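Fostering Cats: The Questions I Get Asked Most

I've been fostering cats in Plenden for long enough that my inbox has turned into a kind of help desk, so I finally sat down one Wednesday night and put my answers on one page. I'm not a vet and I don't speak for any shelter. I'm just a person with a spare bedroom and a lot of lint rollers!

How many cats have you fostered?

Eighteen, if you count the litter of four that stayed with me for one weekend (I do count them, they destroyed a lamp). The first was a big gray tom called Briem who lived behind my dryer for most of January and then one evening walked out and sat on my feet like we'd been married for years.

Do I need a big house?

Nope. I started in a one-bedroom apartment and used the bathroom as the cat room. Small is good for a nervous cat. Give a scared cat a whole house on day one and you'll spend that night on your stomach with a flashlight, looking under the couch. One room with a door that shuts, a litter box, water, something to hide in, and you're set.

I already have a cat. Is that a problem?

Usually no, but go slow. I keep the new one behind a closed door for at least the first week, and then I swap their blankets so they can get used to each other's smell. After that I crack the door and let them be rude to each other through the gap. My own cat, Stustar, hisses at every single foster and then grooms them by week three. Ask your shelter what they want you to do about testing and shots before any cats meet, and if they tell you to wait longer than I do, listen to them.

What does it cost?

That depends on who you foster for. Mine covers vet care and gives me a bag of litter whenever I ask. I buy the food myself because I'm picky about it. Last year I kept all the receipts and it came to $351, which included a scratching post nobody has ever scratched. Some groups pay for everything, so ask before you sign up.

What if the cat gets sick?

Call your foster coordinator first. They should give you a number on day one, and if they don't, ask for it. Mine is Guðlaug Hviid, who has picked up the phone at 2 a.m. in what sounded like a very cheerful mood. Please don't give a foster cat anything out of your own medicine cabinet. A cat that stops eating for a day, or strains in the litter box, or is breathing in a way that looks like hard work, needs a call right then and not in the morning.

Can I foster if I work full time?

Yes, if you take adult cats. Adult cats sleep through your workday and want you around for dinner and TV. Bottle babies are another story, they eat every few hours including all night long, and I've only done it once. I fell asleep in a parking lot. Tell the shelter what your real schedule is, not the one you wish you had.

How long do they stay?

My shortest was two nights and my longest was six months. That was a twelve-year-old tortie with three teeth, and people kept reading her age and scrolling right past. Then Oluf Lykkegaard came by to look at a kitten, she got in his lap, and he never did look at the kitten. I still get pictures of her asleep on his radiator.

How do I help my foster get adopted?

Pictures, pictures, pictures. Get down on the floor so you're at eye level, open the curtains, turn off the flash. Then write down the weird stuff! "Sweet and playful" could be any cat in the world. "Drinks from the tap and yells at pigeons" is somebody's future best friend. A post I wrote about Briem's dryer phase got shared more than 1000 times, and it was mostly a blurry photo and a list of his complaints.

Isn't it awful to give them up?

A little, yeah. I cry in the car nearly every time, and then I go home and clean the room, and a few days later the phone rings. My friend Krešimir Georgiev gave up on his very first foster and adopted her inside a week, and he's been fostering ever since, with her supervising from the top of the fridge. Keeping one isn't a crime. Just know that every cat you keep takes up a spot you could have used for the next one.

Can my kids help?

Sure. Kids are great at sitting quietly on a floor reading out loud, and shy cats seem to like it. I'd have them let the cat come over first, and no picking up until everybody's relaxed.

My foster won't eat. What do I do?
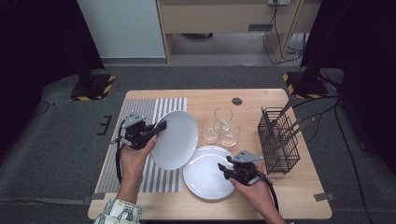

First night, I try not to panic, since a lot of cats skip dinner when they've just moved. I leave the food near the hiding spot, turn the lights down and go away for a while. If it's still sitting there in the morning I call Guðlaug, and in the meantime I try a different texture (pate for the chunks crowd, chunks for the pate crowd) or warm it up a tiny bit so it smells stronger. I also ditch the deep bowls. Plenty of cats seem happier eating off something flat, so a white round plate like the ones in the photo does the job, and I'd slide a mat under it too. A striped one like that is fine, any mat is fine, you just want something you can pick up and shake out when your foster flings salmon everywhere. And write down what got eaten and when, because it's the first thing they'll ask you on the phone.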